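Garden & Play > Toy Care > Outdoor Sorting

How to Give Your Soft Toys a Big Outdoor Sort

Posted December 15, 2020 by Tharun Chowdary

We use cookies to remember your settings. By staying on this page you accept them.

I love this job! Every September we haul the plush toys outside, put them on one big table and go through the lot, and I end up grinning at animals I'd forgotten we had. If your toy corner has turned into a furry avalanche, pick a bright day and come along.

What you'll need

- A table, the paler the better (small dark bits of fluff and grit show up so well on white)
- A shallow plastic bin or tray with raised sides
- A soft brush, like the kind for baby hair
- A clean dish towel
- Needle and thread

Step 1: Set up the table

Put it on pavement if you can, close to the house, so dropped toys don't pick up grass. Wipe it down and let it dry. Set the bin at one end, and leave the rest of the table open for toys waiting their turn.

Step 2: Sort by size, small ones first

Little toys go in the bin one at a time, with plenty of space on the table between the ones still waiting. The great big ones can wait until the end, when your arms are warmed up. Balls get their own pile in our house, but they do wander!
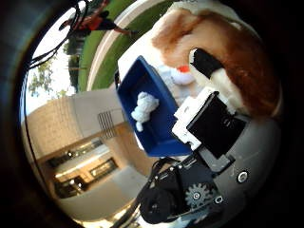
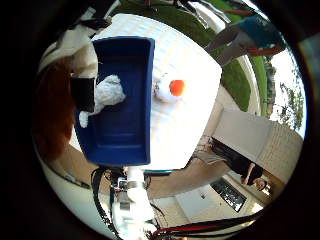 A blue bin and a white table make pale fur very easy to spot. 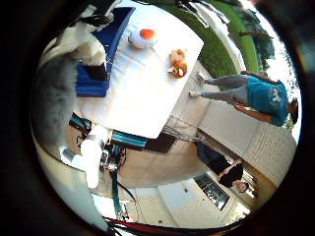
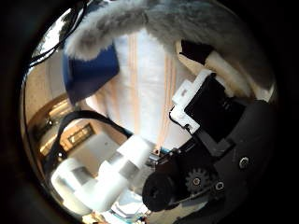
Step 3: Check every seam

Turn each toy over slowly and run your thumb along the seams, under the arms and around the nose. Tug the eyes gently. Anything loose goes to one side for mending, and please do the mending the same day, while you still have the needle out (I have learned this the hard way, and so has a certain walrus).

Step 4: Brush and wipe

Brush long fur from the tips down to the base in short strokes. For marks, dampen the towel with cool water and dab. Long gray or white fur looks fantastic after 2 passes, and a third usually brings up the flattened spots too.

Step 5: Air and put away

Leave everything out for 3 hours, turning once. Take the big toys in first, then carry the bin in with the little ones still inside it. Ours goes straight on the bottom shelf, where small hands can reach.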